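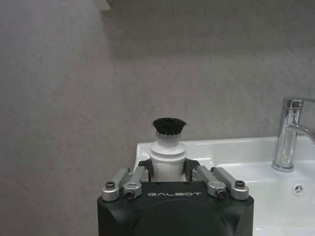 ## 미식축구 연습경기에서 주전 쿼터백은 얼마나 뛰나요?

동네 아마추어 팀 Roramwood에서 올해부터 기록을 맡고 있습니다. 미식축구는 본 지 얼마 안 됐습니다.

6월에 Balness와 연습경기를 했는데 주전 쿼터백 Varma가 공격을 두 번만 하고 빠졌습니다. 다친 건 아니라고 들었습니다. 지난 시즌에 패싱으로 1456야드를 기록한 선수인데 이렇게 일찍 빼는 게 보통인가요? 그리고 연습경기 기록도 시즌 기록에 합산해야 하는지 궁금합니다.

작성: Larasati Harahap, 2011-12-11

### 답변 1 (채택됨)

보통입니다. 연습경기는 후보 선수를 평가하려고 잡는 경우가 많아서 주전은 한두 번 공격하고 나옵니다. 특히 쿼터백은 다치면 대체하기 어렵습니다. 공격 라인 주전이 빠져 있으면 아예 안 내보내는 감독도 있습니다.

기록은 합치지 마세요. 정규 경기와 연습경기는 시트를 따로 두는 게 맞습니다. 저희 팀은 예전에 한 장에 같이 적었다가 리시버 한 명의 리시빙이 114야드 더 많게 나와서 전부 다시 계산했습니다. 패스 시도, 성공, 야드, 터치다운, 인터셉션은 연습경기 것도 적어 두면 감독이 나중에 찾습니다.

Marlene Pelletier

### 답변 2

감독 마음이에요. 우리는 인원이 모자라서 그냥 끝까지 뜁니다.

Dewanti Nugroho

### 답변 3

위 답변에 하나 추가합니다. 리그에 따라 제출 양식이 다르니 운영진에 먼저 물어보세요. 제가 있던 Vovari 쪽은 정규 7경기만 받았고 연습경기는 칸 자체가 없었습니다. 색 (sack) 당한 야드를 패싱에서 빼는지 러싱에서 빼는지도 같이 확인하시고요.

Itzel Camacho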